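티켓 #678
제목: 재고 관리 화면에서 저장 누르면 수량이 두 배로 들어감
제품: Undik 재고관리 (웹)
접수: 2019년 1월 14일 월요일
상태: 종결
담당: Ihor Tkachuk

[접수 내용]
Garnel 창고에서 입고 수량을 넣고 저장하면 두 배로 잡힙니다. 아침에 포장 테이프 1,000개를 넣었더니 2,000개가 됐습니다. 사장님이 보시고 잠깐 기뻐하셨습니다. 새로고침, 재로그인, 브라우저 교체 다 해봤고 컴퓨터도 껐다 켰습니다. 그러니 그 네 가지는 권하지 말아 주세요.

[09:40 담당자]
권하려던 것이 정확히 그 네 가지였습니다. 다음으로 넘어가겠습니다. 모든 품목에서 그런지, 특정 품목만 그런지 확인 부탁드립니다.

[10:15 고객]
테이프랑 완충재만 그렇습니다. 라벨 용지는 멀쩡합니다. 라벨 용지는 원래 말썽을 부린 적이 없습니다.

[10:52 담당자]
로그를 보니 저장 요청은 한 번만 들어왔습니다. 버튼을 두 번 누르신 게 아닙니다. 속으로 의심했던 점 사과드립니다. 테스트 계정에 같은 품목을 만들어 411개를 입력해 봤는데 411개로 저장됩니다. 제 자리에서는 아주 모범적으로 동작합니다.
품목 설정의 '묶음 단위' 칸에 어떤 값이 있는지 알려 주시고, 품목 정보도 새로 저장해 보시겠어요? 품목 정보 전체가 다시 저장되면 캐시 문제인지 가릴 수 있습니다.

[11:30 고객]
다시 저장했습니다. 수량은 여전히 두 배입니다. 묶음 단위는 2로 되어 있는데, 저는 건드린 적이 없습니다.
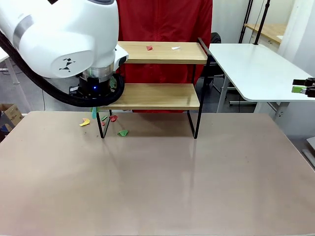 첨부 1. 작업대

[11:48 담당자]
다시 저장된 것 확인했고 캐시는 무죄입니다. 범인은 묶음 단위 같습니다. 변경 이력을 보면 지난 8월 Prothero 양식에서 품목을 일괄로 가져올 때 값이 2로 들어갔습니다. 그 양식은 일곱 번째 열이 '선반 단'인데, 저희 가져오기 기능은 그 열을 묶음 단위로 읽습니다. 두 번째 단에 있는 품목은 전부 두 배가 되는 구조입니다.

[12:05 고객]
그럼 세 번째 단은 세 배인가요?

[12:09 담당자]
네. 혹시 세 번째 단에 뭐가 있습니까?

[12:20 고객]
아무것도 없습니다. 키가 안 닿아서요.

[12:24 담당자]
다행입니다. 그런데 8월에 들어간 값이 왜 이제야 문제가 됐는지는 더 봐야 합니다.

[14:10 담당자]
찾았습니다. 지난주 업데이트 전까지는 묶음 단위 칸이 화면에만 나오고 계산에는 쓰이지 않았습니다. 업데이트 안내문에는 '사소한 개선'이라고 적혀 있습니다. 제가 쓴 문장은 아닙니다.

조치 방법
1. 품목 목록에서 '단위 일괄 편집'을 엽니다.
2. 위치가 2단인 품목을 모두 선택하고 묶음 단위를 1로 바꿉니다.
3. '기존 수량에도 적용'은 체크하지 마세요. 업데이트 전에 입력한 수량까지 반토막 납니다.
4. 업데이트 이후 입고분만 '수량 조정'에서 직접 고칩니다.

[15:02 고객]
3번을 체크한 다음에 3번을 읽었습니다.

[15:06 담당자]
괜찮습니다. 어젯밤 백업이 있습니다. 복원하는 20분 동안 아무것도 누르지 말아 주세요.

[15:41 고객]
복원된 것 확인했고 순서대로 다시 했습니다. 완충재가 1,885개로 나오는데 장부랑 맞습니다. 테이프도 1,000개입니다. 사장님께는 제가 말씀드리겠습니다.

[15:50 담당자]
Clernmont 지점도 같은 양식으로 가져온 이력이 있어 별도 티켓으로 연락드리겠습니다. 가져오기 열 매핑 오류는 개발팀에 전달했고, 수정 전까지는 Prothero 양식의 일곱 번째 열을 비우고 올려 주세요.

[16:03 고객]
네, 종결해 주세요.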